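Section 4. Fitting the finger pads and setting the opening

By now you should have the two fingers printed, sanded and sitting in a dish somewhere safe, and the linkage arms moving freely on their pins. If the arms still feel gritty, please go back to Section 3 and work them a little longer, because everything from here on gets harder with a stiff linkage. This part of the build is a pleasant one. It takes an evening if you are doing it alone at home, and rather less if you are in a shared shop with a second pair of hands and good light.

The Cassim is a hand-held gripper, so you will be the motor. That sounds like a small thing, but it changes how you should judge your work. A servo will happily drag a crooked finger along for months. Your hand will notice it in the first minute, and by the end of an afternoon it will be sore.

What you need for this section

The two fingers, left and right
Felt from the Plumivis pad kit, or any dense, short-pile felt you like
Contact cement, and a cheap brush you won't miss
A sharp knife with a fresh blade
The four finger screws from bag 2
A driver that fits them properly
A flat piece of foam board to work over

4.1 Cutting and gluing the pads

1. Lay the finger on its back and trace the inward face onto the wrong side of the felt. Go a hair outside the line. You can always take more off.

2. Cut with long, light strokes. Felt pulls if you press hard, and the edge will go ragged. A slightly rough edge does no harm at all, so don't throw a pad away over it.

3. Brush a thin coat of cement on the finger and another on the felt. Wait until both feel tacky and no longer come off on your fingertip.

4. Start at the bottom of the finger and roll the pad upward, pressing as you go. Stop short of the curved lip at the top, and keep the small hole there clear.

5. Press the pad against a flat surface with a book on top, and leave it until morning.

Caution: Contact cement gives off strong fumes. Open a window, keep it well away from heaters and pilot lights, and in a shared workshop tell the people at the next bench before you open the can.

Note: Yvette Gagnon, who built the second Cassim we ever had at Jorport, swears by scuffing the finger with coarse paper first. I used to skip it. After I had peeled off one pad in July with nothing more than a warm afternoon and a heavy mug, I stopped skipping it.

4.2 Bolting the fingers to the arms

6. Hold the left finger against its linkage arm and start the screws by hand, two or three turns each. If one won't start straight, back it out and try again. The plastic forgives you once or twice and then it doesn't.

7. Snug them up evenly, a little on one and a little on the other. Stop as soon as the finger no longer rocks.

8. Do the same on the right side.

9. Open and close the jaws slowly over the foam board. The board is there to catch dropped screws without letting them bounce, and it makes a nice plain background for checking the gap by eye.
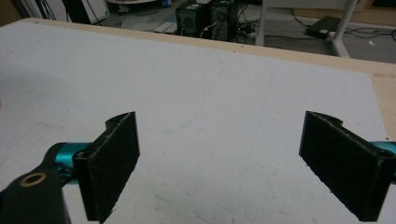
10. Look down between the fingers with the jaws fully open. The two faces should lean toward the middle by the same amount. If one leans more, loosen its screws half a turn, nudge the finger with your thumb and tighten again. Then close the jaws gently and see where the pads first touch. You want them to meet along most of their length. If they touch only at the tips, the fingers are toed in too far.

11. Slip a strip of ordinary paper between the closed pads and pull. It should drag the whole way out. If it slides freely at one end, repeat step 10.

Please be patient with those last two steps. Mélanie Marchand wrote the first version of this guide and gave them a single line, and we had so many letters about it that the line has grown into what you see now. Going back and forth three or four times is perfectly normal.

4.3 Breaking in

12. Open and close the jaws 100 times at an easy pace. New felt sheds, and you may as well get the fluff out of the way before you do any real work.

13. Pick off the loose fibers with a bit of tape and check the screws again. They nearly always take another small turn.

14. Write the date on the underside of the handle in pencil, so you know when the pads were fitted.

Caution: Keep fingertips out of the linkage while you do this – the arms pinch where they cross the bracket, and it smarts.

The club at Binton kept a tally on one of their grippers and changed the felt after 2,406 grasps, when the pile had gone flat and shiny in the middle. Ours tend to want new pads sooner, but we handle a lot of rough wood. Check yours every 1,000 grasps or so, or whenever things start slipping that didn't slip before. The old pad comes away with a plastic scraper and a little warmth from a hair dryer.

Leave the gripper with its jaws open overnight before going on to Section 5, where you will fit the trigger spring.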